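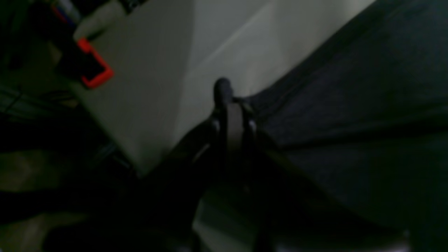
Fig. 1. Gripper close to dark cloth, pale surface behind.

Home | Course outline | Handouts | Reading | Contact

Work and Automation
Handout 8: Folding at Gornance

This handout goes with the second case study. Read it before the seminar and bring the job sheets from Handout 7.

Gornance is a laundry and garment-finishing firm with two sites. The smaller one, at Fumelholm, employs 51 people. Until last May all folding there was done by hand at long benches, on piece rates. The firm then began trying robot arms on plain dark garments, which make up a large share of its workwear contracts.

Why cloth is hard

A box keeps its shape when you pick it up. Cloth doesn't. Once a garment is pinched and lifted, the rest of it hangs from that point, and the next grip has to be chosen again from the new shape. Dark cloth adds a further problem, as folds and edges show up poorly on camera. 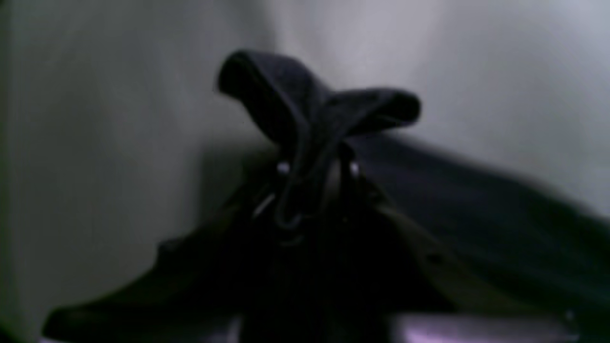 Rawan Abou Jaoude

A person folding a shirt finds the hem by touch and corrects a bad grip without thinking about it. In the job sheets this appears as one line, "fold and stack". When the Fumelholm planners broke it down for the machine they had to write out each grip, lift and release, and the folders were asked to help. None of this was in their job description, and it was paid at the ordinary hourly rate. The union branch asked for a higher one. Keep this in mind for question 2.

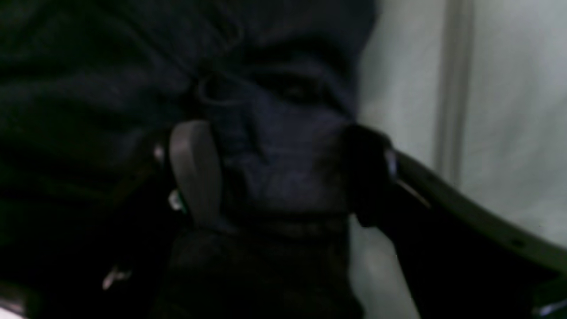

Photo: Pešek / course archive

What changed for the staff

Three jobs came out of the trial. Loaders lay garments out for the arms. Minders watch two tables each and step in when a grip fails. Finishers still fold by hand, and now get mostly the awkward pieces — hoods, linings, anything with a long zip. Finishers told the works council that the plain shirts had been their rest between hard items. Piece rates set for a mixed pile no longer fitted, and were dropped for this group after a dispute.

Minders earn slightly more. Several disliked the waiting and said the shift felt longer. Jacinto Robles, in his study of the Wultitz plant, found the same complaint among packers moved to watching duties.

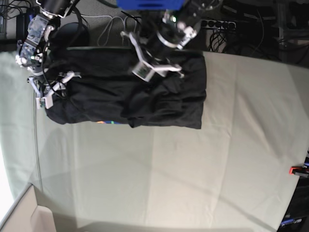
For the seminar

1. List the tasks in "fold and stack" that a loader still does.
2. Who should be paid for describing a skill to a machine, and how?
3. Compare the minder's job with the packers at Wultitz (Robles, chapter 2). Where does the comparison break down?

Last updated: May
Questions to the course office. © Work and Automation teaching group. Back to top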